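Home | Ask | Local Rules | Sign in
2 min read

Can the Luvdale council vote on rent caps without a hearing?

Luana Furtado
I rent in Luvdale and just heard the rent cap could go to a vote in November. Do they have to let us speak first? My landlord says no - I'm not so sure.
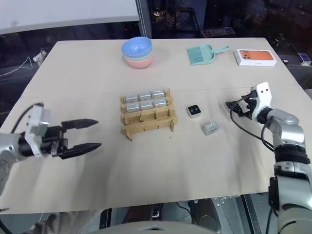
I did email the clerk, but no reply yet.

Nevzat Tokgöz
Yes, they do! Our town code wants a public hearing with 30 days' notice (I sat through the last one, bring a snack). You get up to 3 minutes each.

Thérèse Kowalchuk
doubt it'll pass anyway

Recent
Parnitdale parking permits
Who sets water rates?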